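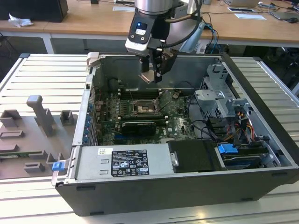

I caught Gráinne Costello on the phone from the Werkness office, and she was eating toast, so forgive any gaps in my notes! She runs the camera side at Skasham, and I wanted to hear about the new compact, the Nikzad.

First question, obviously, was the price. "It's $574 and I'm not going to apologize for that," she said. "You get 2 batteries in the box." (I do like a spare battery.)

Then we got onto video, my usual gripe. The Nikzad tops out at 1296 lines on its long side, and I told her that sounded stingy for 2009. She laughed. "Bláthnaid Tierney on our firmware team says the same thing every morning. We wanted clips you could email to your mother."

What about low light? She was more careful there. "I'd shoot at ISO 2000 for a birthday party. I wouldn't print it big." Fair enough, and more than I usually get out of a camera company.

I also asked about the Tranamau, last October's model, which I still carry everywhere. It's getting one more update, she told me, mostly for the slow menus, and then that's it for that line.

"Hang on to yours," she said. "I kept mine."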